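Drendix Elen football boots – review after a season of midweek games

I play left back for a Sunday-standard side that trains on an old 3G pitch and plays on whatever the council has mown. I bought the Drendix Elen boots at the end of last summer, after my previous pair split along the toe, and have worn them for 19 matches and most of the training sessions in between. I paid full price for them at Balaskas, a small sports shop near the ground.

Fit

The Elen comes up narrow. I normally take a nine and ended up in a nine and a half. Evangelia Balaskas, who runs the shop, had me try both with match socks on and told me to go by the width across the toes and forget the length. That was good advice. The half size up leaves a little space at the front, but my heel does not lift. Prodromos Vasilakis, our goalkeeper, has wide feet and could not get on with them in any size.

The tongue is stitched down one side and stays where you put it. The laces are too long. I double-knot them and tuck the ends in, and even then they work loose once or twice a game. I changed them for a flat pair in September and have had no trouble with that.

Breaking in

They took six sessions to soften. I had a blister on the left heel after the first two and wore a plaster there for a fortnight. The upper is synthetic and creases across the knuckle of the foot early on, then settles. If you are used to leather, expect a stiffer boot for longer.

On the pitch

Grip on firm grass is very good. The studs are short and set well towards the edges, and I feel steady when I plant my foot to turn with a winger. On a soft pitch they are less convincing. We had one away game on a field that had been rained on all week and I slipped twice in my own box, the second time giving away a goal. Fanni Szabó, who coaches us and is a fair judge of these things, had already said before kick-off that I needed longer studs.

On 3G they are fine. The maker lists them for firm ground only, so check whether your pitch allows them.

The touch is a bit dead over the laces, where there is a raised rubber pattern. Short passes off the inside of the foot feel clean. Crossing took some getting used to and for the first month most of mine went behind the goal.

Compared with the Noditz

Areti Koutsoukos plays in the women's team at the same club and wears the Noditz boot, which costs 20 pounds less. We swapped notes over the winter. Hers is lighter and needed no breaking in, but the sole plate has started to come away at the toe after 14 games. Mine has not moved.

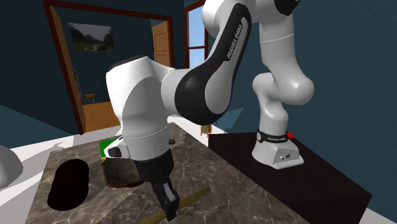 Ankle support is the main thing I would want to know before buying, and the Elen has very little of it. It is a low-cut boot with a soft collar, and the padding inside that collar is thin. I tape my right ankle for matches, and the tape fits under the collar without rubbing. Aurelia Grabner, our physio, would sooner see me do that than buy a boot with a knitted sock, as the sock types stretch after a few months.

Wear and cleaning

Two studs on the outside of the right boot are worn down further than the rest. The insoles have gone flat under the heel and I will replace them before next season. Mud comes off with a stiff brush and cold water. The white parts have yellowed slightly. Stuff them with newspaper and keep them away from the radiator – mine went hard the one time I forgot.

Verdict

A solid firm-ground boot for a defender with a normal to narrow foot. Go up half a size, change the laces and own something else for wet pitches. I will buy the same pair again if the price stays where it is.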